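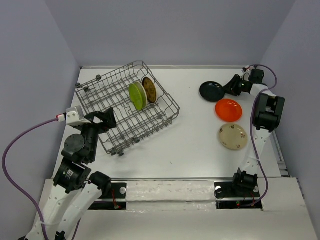
Tarde aberta na Skarby

Andava há meses a prometer à Birthe que ia com ela a uma destas tardes abertas, e lá fomos, numa segunda-feira de junho, com um calor que só se aguentava à sombra. A Skarby fica na parte velha de Norilville, num rés-do-chão comprido que cheira a café e a plástico novo, e eu (que me perco em todo o lado) dei duas voltas ao quarteirão antes de encontrar a porta.

Recebeu-nos a Buppha Tanasarn, com uma paciência de santa para as nossas perguntas. Eu ia à espera de máquinas enormes atrás de vidros, e afinal a bancada que mais gente juntou era a da loiça – dois braços, um escorredor de arame e uns pratos como os que qualquer pessoa tem no armário. Gostei logo de um creme, com florzinhas castanhas e vermelhas, que me levou direitinha à cozinha da minha avó em dias de festa!

A tarefa é pôr os pratos em pé nas ranhuras do escorredor. Parece coisa pouca, mas a Buppha explicou-nos que um prato deitado na mesa é dos objectos mais ingratos de agarrar, por ser baixo e largo, e que é preciso chegar-lhe pela borda com muito jeitinho. Os brilhantes ainda dão mais trabalho às câmaras, por causa dos reflexos. Contou também que a equipa já gravou 3.635 tentativas, perto de 700 só com pratos escuros, e eu fiquei a pensar na quantidade de vezes que faço aquilo em casa sem dar por nada, com o rádio ligado e a cabeça noutro sítio.

O Theerawat Wattanapong deixou-nos experimentar o comando. A Birthe tem mãos de relojoeira e saiu-se lindamente. Eu deixei cair um prato ao terceiro movimento, houve risos, e um miúdo de 13 anos que estava atrás de mim na fila fez melhor à primeira – parabéns a ele, que bem merece.

Ficámos até às seis e meia. Para a próxima levo a minha irmã, que já me perguntou duas vezes se é preciso marcar. Não é, basta aparecer depois do almoço e tocar à campainha de baixo, que a de cima está avariada.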